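Oľga Ševčík
4 February 2025

1/ People ask me what changed in our kitchen team at Laltcombe after the robot decision. I will try to write it in a few posts. I am shift lead, not engineer, so please be patient with my words.

2/ We are the canteen at Tallamer. 291 meals on a normal day. The robot does not cook. It will wipe counters, put away bottles and bring tools back to their place. This is the plan for now.

3/ Before it comes to our floor, everything is tried in simulation. Since December I sit 30 minutes every morning with Benedek Borbély from the technical side and we look at runs together. I never had a desk in my life. Now I have half of one.

4/ My job there is to say what is wrong from the point of view of a person who cleans. For example, the arm puts a thing down on the corner of the counter. For the software this is success. For us the corner is where you turn with a hot tray.

5/ Benedek wrote this down as a rule. It felt strange to me. I said such things to new colleagues for 10 years and it was never written anywhere.

6/ Now the less nice part. The evening closing shift becomes shorter. Two colleagues lose hours they were counting on. They were offered morning prep, but one of them has small children and morning is impossible for her. We did not solve it yet.

7/ Also the talk is different. When we closed together, we talked while wiping. I am afraid we will stand and watch a machine and each of us will look at the phone.

8/ What I asked from management: the hours question must be answered before the first real test, and somebody from each shift must see the simulation, also the dishwashers. The second one they accepted. For the first one I am still waiting.

9/ Last one for today. I add a view from the simulation, so you know what I look at with my morning coffee.
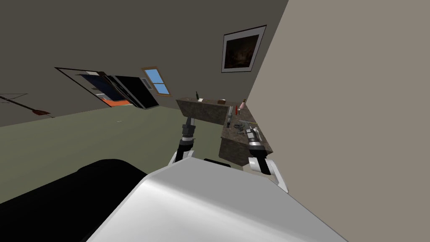
Simulated kitchen, both arms reaching to the counter, one gripper at the corner.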